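Chapter 8
Wood and Water: How Solid Timber Moves

Chapter Outline
Moisture in the living tree
Bound water and free water
Direction of movement
Designing for movement
Finishes and the rate of exchange

Key Terms
equilibrium moisture content, fiber saturation point, radial, tangential, longitudinal, cupping, edge grain

A piece of wood is never entirely at rest. Long after a tree has been felled, sawn and dried, the boards taken from it continue to exchange moisture with the surrounding air. They swell in humid weather and shrink in dry weather, and they do so whether they have been made into a door, a drawer front or a kitchen board. The maker who understands this movement can plan for it. The maker who does not will sooner or later see a split panel or a drawer that sticks every July.

This chapter considers the relationship between wood and water. It builds on the account of cell structure given in Chapter 7, and students who are unsure of the difference between earlywood and latewood should review that material before going further.
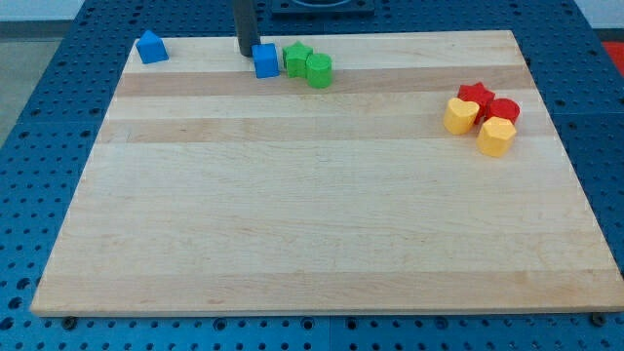 Halldóra Norðdahl

Moisture in the Living Tree

The trunk of a living tree holds a great deal of water. In some species the water weighs more than the wood itself. Part of it lies in the hollow centers of the cells and is called free water. The remainder is held within the cell walls and is called bound water. The distinction matters because the two leave the wood at different stages and with different results.

When a log is sawn and stacked to dry, free water leaves first. The boards become lighter, but their dimensions hardly change. At a certain point the cell cavities are empty while the walls remain full. This is known as the fiber saturation point. Below it, bound water begins to leave, the walls grow thinner, and the board starts to shrink. Nearly all of the movement that concerns the woodworker takes place in this lower range.

Drying does not continue without limit. Wood kept in steady conditions will settle at a moisture content in balance with the air around it – its equilibrium moisture content. If the air changes, the balance point changes with it. A board stored in an unheated barn and then carried into a heated workshop will lose moisture until it reaches a new balance. Stock should therefore be left to adjust in the workshop before it is cut to final size.

Direction of Movement

Wood does not shrink equally in all directions. Along the length of the grain, movement is so slight that it can usually be ignored. Across the grain it is considerable. It is greatest in the tangential direction, following the curve of the growth rings, and smaller in the radial direction, running from the center of the trunk toward the bark.

The difference between tangential and radial movement explains why boards cup. In a flat-sawn board, the face that was nearer the bark shrinks more across its width than the face nearer the center, and the edges are drawn toward the bark side. Quartersawn boards, in which the rings stand close to upright, remain flatter.

Maple, like other dense hardwoods, is valued for surfaces that must withstand daily wear. Its pores are small and its grain is close. It nevertheless moves with changes in humidity, and its hardness offers no protection in this respect.
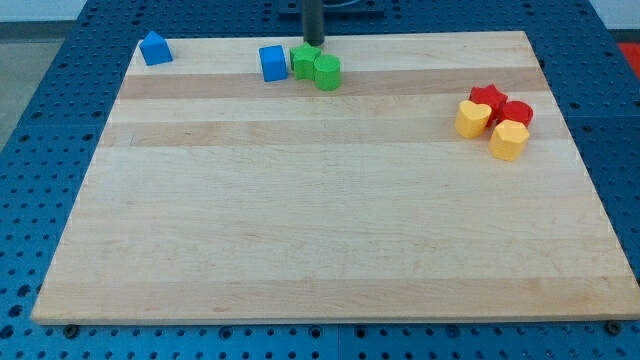
Boards glued up from narrow strips are one long-established response to the problem. When a wide surface is built from many pieces, the maker can choose the ring orientation of each strip and can set aside any that show twisted grain. The total movement across the width is not removed, but it can be made more even. Strips should be of similar moisture content at the time of gluing. If one is much wetter than its neighbors, it will shrink further after assembly and place stress on the joints beside it.

Color is a poor guide in selecting strips. Heartwood and sapwood of the same species may differ noticeably in tone and still behave alike in service. A moisture meter, used on a freshly cut face, gives more useful information.

Before You Continue

Students should be able to define the fiber saturation point in their own words and to sketch the end of a flat-sawn board before and after drying. The sketch should be kept, as it will be needed for the workshop exercise on panel construction set by Villads Brøndum in Section 2.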